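Paid study, people who sort their own stuff at home – Monthorpe

Looking for adults who have moved house in the last year, or are about to. We want to know how people decide what to keep, toss or give away. Two visits, one diary, thats it. No prep, please don't tidy up first.

Pay: $144 total. Half after visit one, the rest when the diary comes back. Bus fare to the Lukitby building covered, keep your ticket.

You need to be 18 or over, living in or near Monthorpe, and OK with talking out loud while you sort. Renters, owners, roommates, all fine. No more than one person per household, sorry.
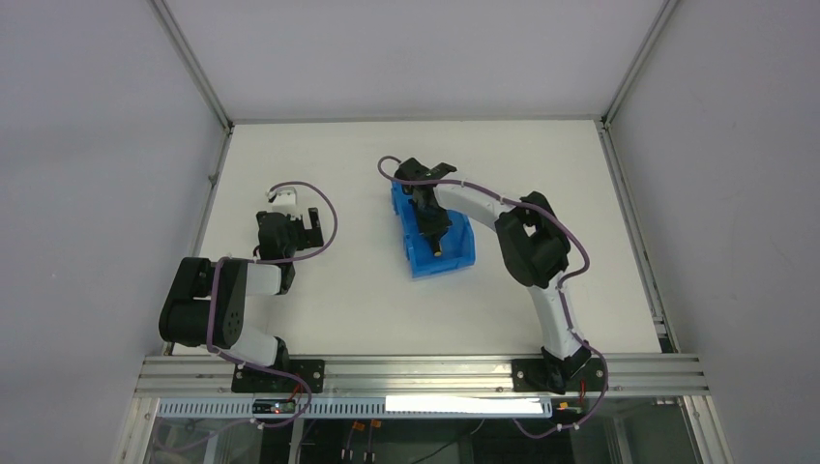
Gemma Holroyd asks whether a move from October still counts if half the boxes are sealed and sitting in her hallway. She'd also like to know if paperwork can be part of it or if it's only household things.

Yes to both. Sealed boxes are great, leave them sealed till visit one. Paperwork fine too but nothing with bank or medical details on it, we don't want to see those.

Visit one is 15 items from home, small ones, whatever fits in a tote bag. You sort them on a table and tell us why. Visit two is at your place, about 17 minutes, mostly questions. Between the two you keep the diary – a line or two a day, spelling doesn't matter. 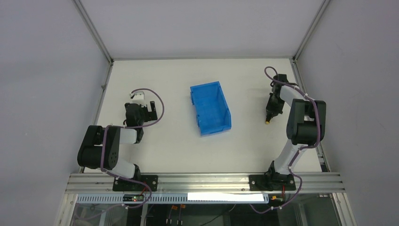
Diaries come in English or Spanish, ask for the Cortés version if you want Spanish. Fill in by hand or on your phone. At home, pick one container for your "not sure" items and stick with it the whole way through. A plain blue plastic bin like the one in the middle of the white table does the job, so does a shoebox. Write down what goes in and what comes back out. Don't buy anything specially.

To sign up: leave your name and a phone number at the Foltska desk, room 744, or call the desk and ask for the sorting study. Say wich times suit you. Evenings possible. Sign up closes end of December 2025 or when we're full. We call everyone back, even if it's a no.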